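Tundale library to trial bottle return point and longer loans

Tundale Library will take part in a 12-week bottle return trial from March, the district's library service has confirmed. The trial was approved alongside changes to loan periods and a revised timetable for the replacement of the building's heating plant.

Under the new loan rules, children's paperbacks may be kept for four weeks instead of three. Renewals remain capped at two per item. Reserved titles are excluded and will still be due back after three weeks. Overdue charges on junior tickets were withdrawn last year and will not return.

Inger Bergmann, who manages lending at the branch, said the former period did not match how the books were used. "Series fiction goes out in blocks of four or five. Three weeks is short for that, and we were renewing most of it by hand at the desk," she said.

The branch issued 3970 junior items in the last quarter, of which 454 were renewed at least once. A further 285 came back late. Figures for the adult collection are compiled separately and were not included in the report.

The return point will accept rinsed plastic drink bottles of up to two litres. Glass, cans and cartons are excluded. Bottles must be empty, with caps left on and labels in place. Users will be limited to 100 bottles per visit, and material will be taken to the Bowen sorting depot twice a week. No payment will be made for returned bottles during the trial.

Collection will be handled by Hakier, which holds the current contract for the Bowen depot. Farzad Rezaei, the firm's site supervisor, said bottles containing liquid were the main cause of rejected loads. "A small amount of juice is enough to spoil the paper if the two are carried together," he said. Paper and plastic will therefore be moved in separate vehicles.

The point will be sited in the side lobby, which has its own door and can stay open for an hour after the lending desk closes. Step-free access is from the car park.
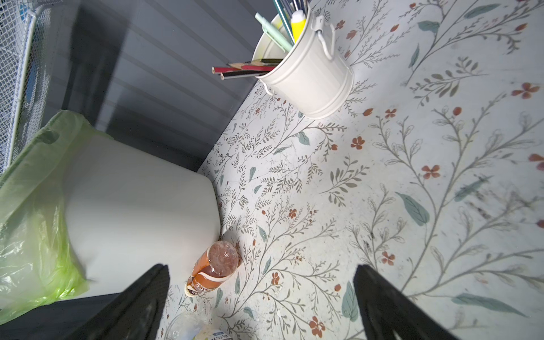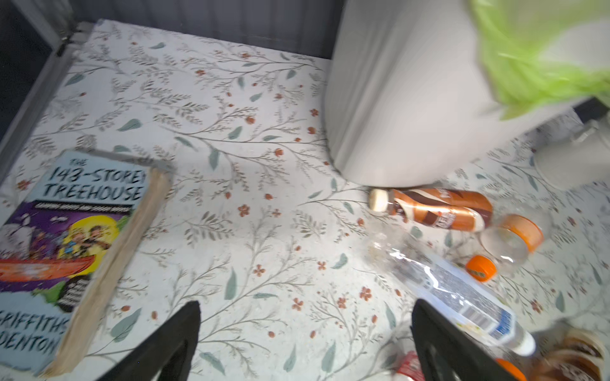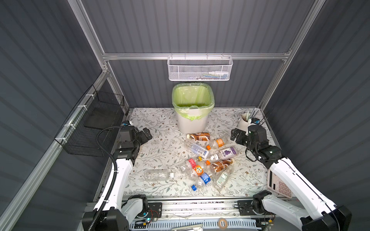
Heating works

Replacement of the boiler has been put back to the summer. The contractor, Tasusell, asked for a second survey of the pipework beneath the reading room, and this will be carried out before the end of March. Temporary heaters will stay in use on the ground floor until then. The upper study room is closed on weekday mornings.

Enquiries about loans or the return point should be made at the lending desk. Ngọc Tăng is the contact for school and group tickets.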